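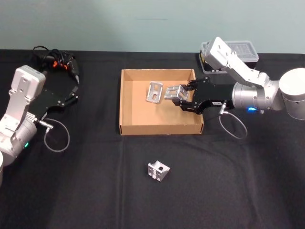 Slotted bracket in the tray, L-shaped one beside it.

Overview Contents Files Notes Changes Contact

# Usovus Brackets

Hi, and welcome to my bracket collection! This is the README for Usovus Brackets, a set of 2675 short recordings of metal brackets going into and coming out of cardboard boxes on a tabletop. I put it together in Clomville over one long, drafty December, and I've been fiddling with the labels ever since.

If you came for the download, skip to Files. If you want to know why the brackets have such silly names, keep reading.

## What's in it

Small hardware, mostly brackets. There are 13 shapes in the set, and the ones you'll meet most often are:

- flat-slot: a flat-lying bracket with a rectangular slot through it
- ell-holes: an angled L-shaped bracket with cut-out holes (my favorite)
- long-ell: the same idea, stretched, and a pain to fit in the smaller box
- cup: looks like a tiny shelf with sides

The rest are listed in shapes.csv with my own measurements, taken with a cheap caliper, so please don't build a bridge with them.

I started out naming everything by supplier part number and gave up in the first week. Half my bins came from a leftovers sale at Azar and the stickers had peeled off. The names above are the ones I was saying out loud anyway.

## The boxes

There are two box types. One is the shallow corrugated tray, open on top, low enough on all four sides that you can see pretty much everything lying on its floor. The other is deeper, and anything flat hides along the near wall. If you're testing whether something can find a bracket from above, start with the shallow tray and be nice to yourself!

I went through a lot of cardboard. Boxes get soft at the corners and the floors pick up scuffs, and I swapped them when they started to sag. The box_id column changes every time I did that. Scuffs are not labeled. I thought about it (for an entire evening) and decided I'd rather sleep.

## The table

Everything happens on a black cloth that covers the tabletop, with a plain pale wall behind. I like how silver parts read against black, though they read a bit less nicely against tan cardboard, and the edges of the thinner brackets can wash out.

The cloth has creases. I own an iron and I did use it, once. Fold lines come and go through the set, and the one down the front center is very persistent, so if your edge detector falls in love with it, you're in good company.

Expect some clutter too, especially toward the back left, where cables tend to gather in a tangle. I label that whole area as "background" and don't split it into separate things.

## Labels

Each recording gets one line in labels.csv:

- shape: one of the names from shapes.csv
- box_id: which box it was
- direction: in or out
- start_pose: flat, on edge, or leaning
- company: whether another bracket was already in the box
- note: free text, often blank, sometimes grumpy

Two passes were made over every line, both by me, a few weeks apart. Where I disagreed with myself I kept the second answer and put "changed" in the note. Most of those are start_pose. A bracket tilted a little on a cardboard floor is flat in my book as long as it isn't resting on a wall or on another bracket.

## Files

- recordings/ (sorted by shape, then box)
- labels.csv
- shapes.csv
- sinex_split.txt

The last one is the train/test split, named after Sinex, the shop bench where I first laid the parts out. It keeps every box_id on one side or the other. Please use it if you want to compare numbers with anyone else.

## Things I know are wrong

The long-ell is underrepresented in the deep box. The cup shape has two slightly different versions that I didn't notice until I was labeling, and they share a name. A handful of notes refer to "the bent one," and I no longer remember which one that was.

## Changes

Version 2 fixed the direction column for the cup recordings and removed duplicates. Screws and washers are next on my list, once I find a tray they won't roll out of.

Back to top | Contact: use the form on the Usovus page | © Usovus, Clomville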